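Countertop microwave oven

A countertop microwave oven is a small kitchen appliance that heats food with microwave radiation and stands on a bench or table, unlike built-in models. Makers call it portable, a generous word for a box most households never move.

The door window is backed by a perforated metal screen. The holes are far smaller than the wavelength in use, so light passes and the microwaves largely don't. Claims that the screen "leaks" in ordinary use are common and rarely come with a measurement.
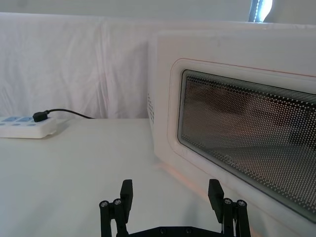 Ventilation is a duller subject and probably a more useful one. Manuals ask for clear space beside and above the casing, advice widely ignored in small flats.

Controls

Most models have a keypad, a display and a start button. Quick-time keys add fixed amounts to the timer. Preset programs for popcorn, fish and the like are heavily advertised, but evidence that owners use them is thin. Nisreen Abou Jaoude, who surveyed 59 households, found 16 that had tried more than one. The sample was small and the method was not described in full.

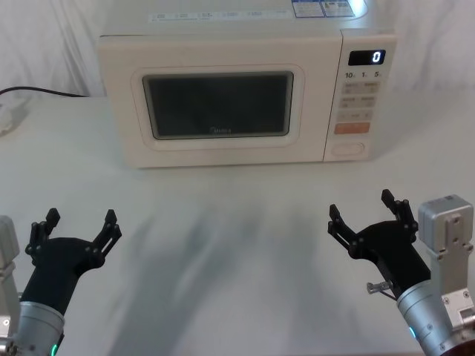 A white Midea countertop microwave with quick-time keys, an orange-pink start button and an oval door release.

Colour

White casings are often said to look cleaner. No source is given for this.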